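# Keeping costume jewelry from going dull

Quick ones, mostly from the sink side of the kitchen.

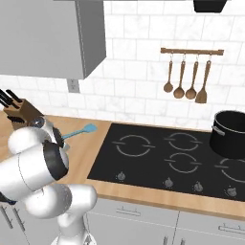 *Credit: Lalit Joshi / Nautiyal*

- Rings off before dishes. Every time. Soap film gets under the stones and stays their.
- Drop of mild dish soap, lukewarm water, soft baby toothbrush. Don't soak glued pieces — the glue lets go.
- Enamel: damp cloth only. No baking soda, no toothpaste.
- Dry right away. Hair dryer on cool for chains.
- Green finger? Clear nail polish inside the band, two thin coats. Redo in September or whenever it wears thru.
- Store in small zip bags, air pressed out, one piece per bag. Got 50 bags in a box at the Enesthorpe market, still on the same box.
- Perfume and hairspray first, jewelry last.

Tangled chain — drop of baby oil, two pins, patience.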